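The Skivthorpe Certificate

Candidates for the Skivthorpe Certificate in Access Control were admitted at 8:40. Of the 359 who had registered, 233 presented themselves, and each was issued a badge, a pencil and a copy of the Rules.

Shahram Zarei had taught the five-day course for the Taheri Institute since its founding. He was required to show his badge at the inner door. The door, which ran on Dadeo software, declined to admit him.

"Your permissions were reviewed in August," said the invigilator. "You were found to hold more than your duties required."

Mr. Zarei recognized the wording. It was his own – Module 5, second paragraph.

"And who reviewed them?" he asked.

"The system we call Iker, sir. You approved its appointment."

He considered an appeal. Appeals, however, were heard in the inner room. He took a seat in the corridor and opened the Rules at the first page.

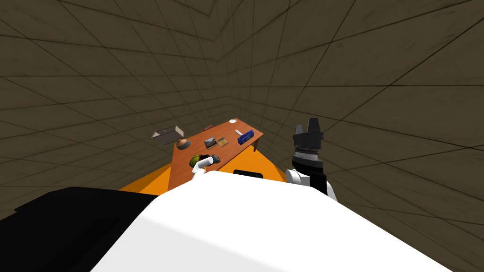
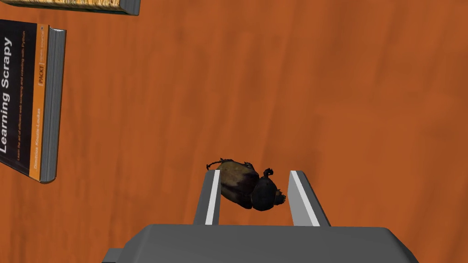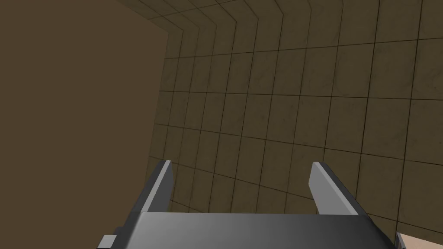
II. The Appeal

At noon the door opened, and a candidate came out to ask him the meaning of least privilege.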